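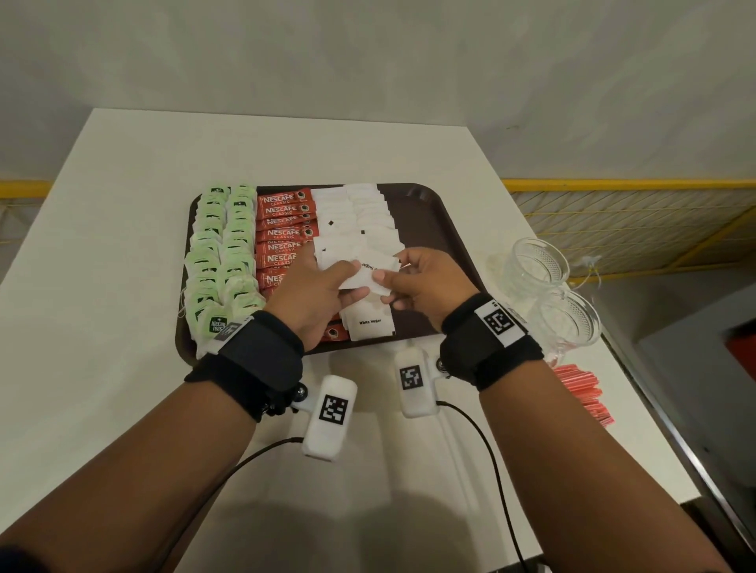
How to test whether a robot can refill a tea and coffee tray
By Liis Kairys

Refilling a drinks tray takes a person a few minutes. Machines still find it hard, mostly because sachets are thin, light and slippery. If someone offers you a robot for this kind of job, try it on your own tray before you sign anything. We use the steps below at Barnska.

What you need
A tray with a raised rim
Tea bags in envelopes
Coffee sachets
White sugar sachets
A timer

Step 1. Do it by hand first
Lay the sachets in rows, one kind next to another, each packet overlapping the one before so the name can be read. Time yourself. My usual figure is 240 seconds for a full tray. Notice how often you use both hands, one to hold a packet and the other to turn or straighten it.

Step 2. Start with one kind
Put the sugar in a loose pile beside the tray and ask the machine to fill one column. Sugar sachets bend when they are gripped, and the contents slide to one end. Write down every drop and every time it picks up 2 packets together.

Step 3. Mix the pile
Add the tea and coffee. Telling them apart is the easy part now, as a camera can go by colour and print. Placing them the right way up is harder. The arm we tried at Illberg got the kind right nearly every time but left many of the coffee sachets face down.

Step 4. Disturb a row
Push a few packets out of line and see if the machine tidies them. Many will carry on stacking on top of the mess.

Step 5. Repeat
Run the test 4 times without resetting anything in between. One good run tells you very little.

Reading the results
For our hotel at Gonholm I would accept a machine that took 200 seconds longer than a person, provided it could be left alone. None of the ones we have tried could. For now the trays are still filled by hand, and we plan to test again in September.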